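3.2 Workspace and choice of objects

The build was carried out in the shared workshop of the Nerach house, where three of the authors rent bench space. We did not want a laboratory cell. Our aim was a two-arm station which a small group can put together in the evenings, with parts that are bought one by one. Mechanical mounting was done by Fuad Weldu and Mitiku Tufa, and the control software, which we call Vovine, was written by Dagim Alemayehu. The work started in October and the station was moved once, because the first bench was shaking when both arms changed direction at the same time.

The table top consists of two boards set against each other (Figure 4). The seam between them is small, but it matters for us. A light object which is pushed over a seam can stop or turn, and in the first version of the task this was counted as a failure of the grasp. We therefore note for every trial on which board the object was standing. The arms stand at the near side of the table, one left and one right, so that their working areas overlap in the middle.

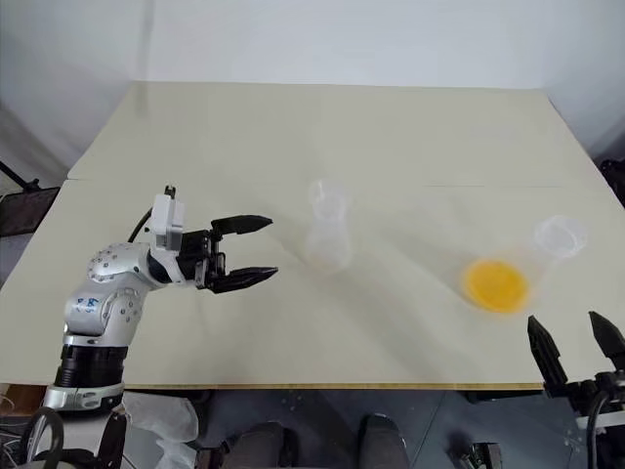 Figure 4. The two-arm station with clear plastic cups and a round yellow object on the table. The fingers of the left gripper are open towards the middle cup.

For the objects we took clear plastic cups on purpose. They are cheap and easy to replace, but they are difficult for a camera. On a light table, the side of a clear cup gives very little contrast, and the method has to work mostly with the rim and with small reflections. Coloured objects were much easier in our early tests - so easy that the results told us little about the grasp itself. We kept some colour in the task all the same, as it gives the software a point which can be found quickly.

3.3 View from the wrist

The overhead view is used for planning the approach, and the wrist view for the last part of the movement. In Figure 5 the cup is between the open fingers of the right gripper, and its outline is weak against the table. The left finger also covers a part of the lower cup. Such overlap was common in our recordings, and for this reason we do not ask the software to find the whole outline. It looks for the rim first, and only then for the sides.

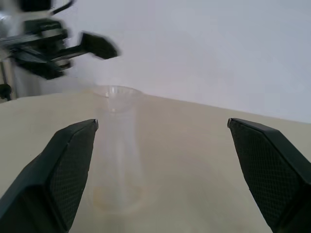
Figure 5. Wrist view of the right arm with a clear cup between the fingers. The other arm is at the upper left, blurred.

A second difficulty is the other arm. When it enters the wrist view and moves fast, its edges are spread over many pixels, and our first rim detector often took them for a part of the object. Abrehet Ayele proposed to leave out every region where the difference between two following pictures is too large. With a limit of 200 ms for the complete step this could be done on the workshop computer. From the 3309 pictures which we marked by hand, 11 had to be removed, as the two persons who marked them did not agree on the position of the rim.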